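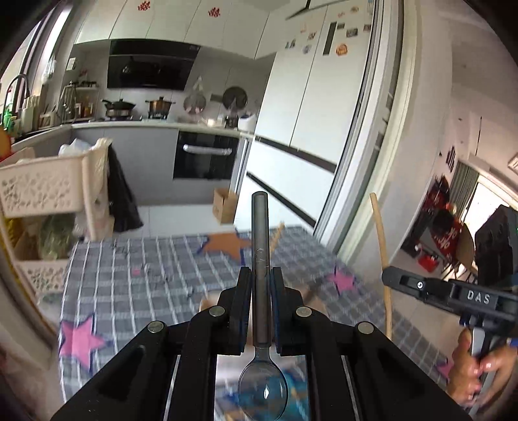 The Brenow Carrier is a light troop transport in Ostden, a tabletop wargame of science-fiction battles designed by Hauke Pfeiffer and Agnese Vaher. It belongs to the Lestolbridge Compact, one of the playable factions, and is the cheapest vehicle in that army that can carry infantry. The model has been part of the range since the first edition.

Background

In the setting of the game, the Brenow was built as a farm hauler on the moon of Mahmoud, where the ground is soft for most of the year. When the Compact lost its foundries in the opening years of the war, it took over the hauler works and had the design fitted with armour plate and a weapon mount. The rulebook describes the result as slow to turn, noisy and easy to mend. Crews are drawn from the same farming families that drove the unarmoured version, and many vehicles still carry the number of the holding they came from.

The short story Low Water, printed at the back of the first rulebook, follows a Brenow crew through the retreat from the Mahmoud delta. Its main character, Sergeant Tolle, was later given her own rules as a named commander.

Rules

A Brenow has a crew of 2 and can carry one squad of line infantry or engineers. Heavy infantry may not ride in it. Squads can get out before the vehicle moves but not after, unless the player has paid for the rear ramp upgrade. The basic vehicle costs 70 points.

The standard weapon is a twin autogun in an open mount. It may be swapped for a flame projector or a smoke launcher at no extra cost. The smoke launcher was weak in the first edition, as the cloud was removed before the enemy player could shoot. This was put right in an errata sheet issued in February, and the cloud now stays in place until the start of the owner's next turn.

Front armour is average for a transport, but the side armour is the lowest of any enclosed vehicle in the game. Players usually keep the Brenow behind ruins or woodland for the first turn. A common approach is to take two of them together – one with engineers, the other with line infantry – and send both towards the same objective.

Model

The original kit was sculpted by Algirdas Jankauskaitė and cast in resin, with the tracks and hull as separate parts. The long track guards were prone to warping, and the kit was replaced in April 2024 by a plastic version, which includes all the weapon options and an optional open hatch with a driver figure. The box art is by Bonifacio Collado.

The resin version remains legal in organised play. It is slightly shorter than the plastic one, and the tournament rules state that line of sight is to be worked out from the model on the table.

See also

Lestolbridge Compact
Sergeant Tolle
Vehicles in Ostden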